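Tabletop Christmas tree

A tabletop Christmas tree is a small artificial tree, short enough to stand on a shelf, a counter or a patch of floor next to the couch. I wrote the first version of this entry for the Hornberg household wiki, and I've kept adding to it ever since (my own tree stays up until May, so I get plenty of time to look at it!).

Most have green plastic needles on wired branches and a thin trunk pushed into a base. The base can be a folding stand, a little burlap-wrapped pot or a plain slice of log. I'm a log person. My old Conneely tree had 4 folding feet and wobbled on every one of them, while the stump kind just sits there. Fluff the branches from the bottom up, and go easy on the lights, as 2 short strings can swallow a small tree whole.

Clear lights are the usual pick, and globe bulbs show up better than the tiny pointed ones. Some people set the tree on a skirt or a rug, but bare floor is fine too, and I love one beside something loud and summery.

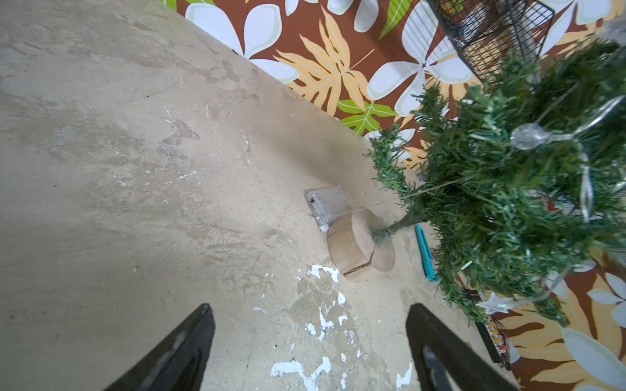 Small artificial tree with a round wooden base and clear string lights, on concrete beside a tropical-print rug or mat.

For storage, take the lights off first and wind them around cardboard. See also: Garland; String lights; Tree skirt.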